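Zinine opens orders for Akus kitchen simulation pack

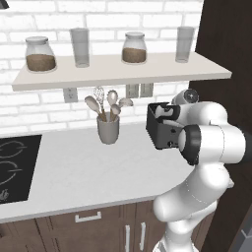

Akus pack, kitchen set: simulated arm holding a black box-shaped object at the counter.

FILLVILLE, 14/01/2025 – Zinine today opened orders for Akus, a simulation pack for teams training robot arms on household jobs. 30 kitchen layouts, 200 objects to grasp. Counters, shelves, jars, glasses, utensils – all editable.

"Teams kept asking for kitchens with stuff in them," said Signe Rustad, product lead. "So we built kitchens with stuff in them."

Runs on one desktop machine. Single-seat license $500, incudes 2 years of updates. Lab pricing on request. Bathroom and laundry sets to follow in November.

Demo seats open now, first come first served. Existing customers can upgrade thru their account page.

Press contact: Leandro Moya, Zinine press office, Fillville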